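Flestero Cheap Days Out Book, Wiramville edition

A coupon book. Made of paper. We did look into an app, and then we looked at what an app costs, and went back to the printer.

The Wiramville edition has 752 coupons for places within a sensible drive of the clock tower. It costs $9, so you can be ahead by the second pot of tea. Cinemas, mini golf, the indoor pool, both bowling alleys, eleven kinds of lunch, and a trout farm that we have been promised is more exciting than it sounds.
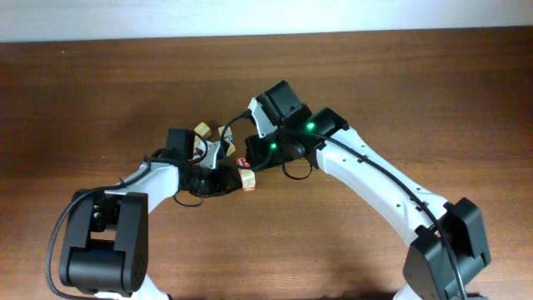
Small wooden blocks on the tabletop.

What's in it

The book is split by mood. "Out of the House" covers the big stuff: wildlife park, steam train, go-karts, the maze (open until the hedges win). "Wet Weekend" is everything with a roof. "Just Us" is for couples who have found a sitter and would like to spend less on dinner than they're spending on the sitter. "Food, Mainly" explains itself.

Most coupons are two for one or a quarter off. A handful are for something free, such as a scone or a second bucket of balls at the driving range. We don't print the sort that gives you a dollar off a hundred-dollar spend. We've all been handed one of those and we remember how it felt.

Each coupon has a tear line that tears. The 2-page map at the back is drawn to scale apart from the lake, which wouldn't fit and has been made smaller with apologies to the sailing club.

How it works

Tear out the coupon, hand it over before you pay, enjoy the brief silence while the person on the till goes to find out what it is. Every business in the book has signed up and been sent a sample, but staff change over and some of them are sixteen. If you're knocked back, email us a photo of the coupon and the name of the place. We'll ring them, and we'll send you a replacement voucher from our spares drawer.

One coupon per group per visit, unless it says otherwise. School holidays are fine for nearly everything. The exceptions have a small black star beside them, and you'll find most of the stars in the go-kart section.
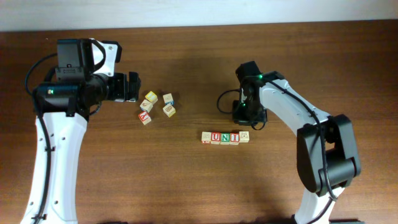

Letter blocks, five of them in a row.

Details

Price: $9, or $16 for two
Coupons: 752
Size: fits a glovebox, slightly too tall for a handbag
Cover: wipeable card, in mustard
Valid: until the end of December
Postage: free within Australia, standard mail
Made by: Flestero, printed in Forsyth

Does it suit you?

Probably, if you've got kids, visitors, or a habit of saying "we should do that one day" as you drive past the same sign. It also suits grandparents, who use more coupons than any other group and write us better letters.

Probably not if you're only in town for a night. Buy lunch and have a nice time. The book also won't help much if you don't have a car, though we've marked the offers near a bus stop with a little bus. The buses themselves we can do nothing about.

The Forsyth edition is bigger, at 1127 coupons, as Forsyth has a harbour and we don't like to talk about it. It's the same price. You can't use Forsyth coupons in Wiramville or the other way round, and yes, people try.

A word from the person who puts it together

"I've used every coupon in the Food section personally, in the interests of research, and had to buy new trousers before the trout farm. If a place isn't somewhere I'd take my own sister, it doesn't get in. She's fussy, so there are no laser tag offers this year." Isla Ritchie, editor

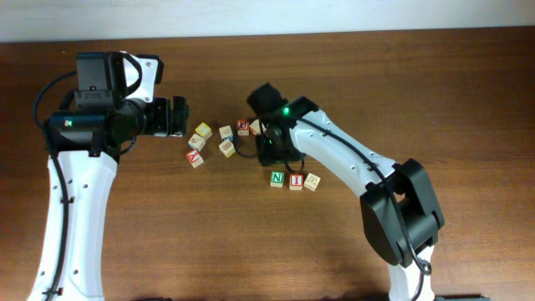
Postage and returns

Orders placed before 2 pm go out the same afternoon. Unused books can come back within 30 days for a full refund. By unused we mean with all the coupons still in it. We had one returned with the cover, the map and a single offer for shoe hire, and we've kept it on the office wall.

Lost books can't be replaced, but check under the passenger seat first.

You may also like

Flestero Cheap Days Out Book, Forsyth edition
Dratomari Picnic Set for Four
Rainy Day Card Deck
Flestero Gift Envelope (mustard)
Coupon Wallet with Elastic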